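Lai-ching Fu
@laichingfu

1/ I wrote the house rules for hand-held gripper recording at our Tonenau site. They began as one page in March. They are now longer than the lease.

2/ Rule one: cables get taped or they get lifted. A cable lying across a walkway is a trip hazard with a plug on each end. I've typed that sentence around 40 times.

3/ Rule two: the square markers on the fingers stay clean and flat. No thumbs on them, no stickers over them, no "it's only a small crease." We dropped 700 clips over small creases.

4/ Rule three: if you're wearing the backpack, somebody else watches the floor for you. You have two hands full and a cable on your hip. You are furniture with opinions.

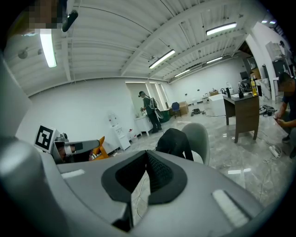
5/ Rule four: phones are for breaks, and breaks happen outside the recording area. I put this one in bold. Bold has had no measurable effect.

6/ Rule five: faces get blurred before anything leaves the building. Firach wanted it done "at some later stage" - I asked which stage, and the meeting ended early.

7/ Rule six: drinks on the desk have lids. Vorkness sent 2 pages of comments on the lid rule and none on the cable rule.

8/ The Cáceres team asked for a copy, so version 4 goes out 2024-10-25. Comments welcome. Comments about lids, less so.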